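Deris Replacement Eyes and Joint Sets for Jointed Teddy Bears

Supplied by Irnance Doll and Bear Parts 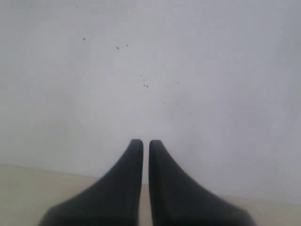
Deris sets are intended for the repair of jointed bears and other stuffed animals with a neck opening or a back seam. Each set contains the parts needed to restore one animal: a pair of glass eyes on wire loops, five hardboard joint disc pairs, cotter pins, steel washers and a length of waxed thread. Stuffing is not included and may be ordered separately.

Sizes

Small - for bears up to 10 inches tall
Medium - for bears from 11 to 16 inches tall
Large - for bears from 17 to 24 inches tall

Customers who are unsure of the size should measure the animal from the top of the head to the sole of the foot, leaving out the ears. For animals that have lost a limb, the disc should be matched to the opening at the shoulder or hip.

Eyes

Eyes are offered in amber, brown and black. The amber eye has a painted back and a round black pupil. Color varies slightly between batches, and customers replacing a single eye are advised to replace both. Glass eyes are not suitable for toys that will be given to children under three. For these, please order the Wirnico embroidery pack, item 599, which contains black and brown floss and a printed stitch guide.

Ordering

Deris Small, item 3150-S
Deris Medium, item 3150-M
Deris Large, item 3150-L

Sets are sold singly or in cartons of 100. Repair shops and museums ordering 1,000 sets or more in a calendar year may apply for a trade account. Trade orders placed before the end of October are shipped in the same year.

Returns

Unopened sets may be returned within 30 days of delivery. Eyes that arrive chipped or cracked will be replaced at no charge - please keep the packing until the claim has been settled. Irnance does not accept animals for repair and does not give valuations. Owners who prefer to have the work done for them may write to the Enache workshop, which uses Deris parts and provides a written estimate before any stitching is opened.

Page updated 12 May 2019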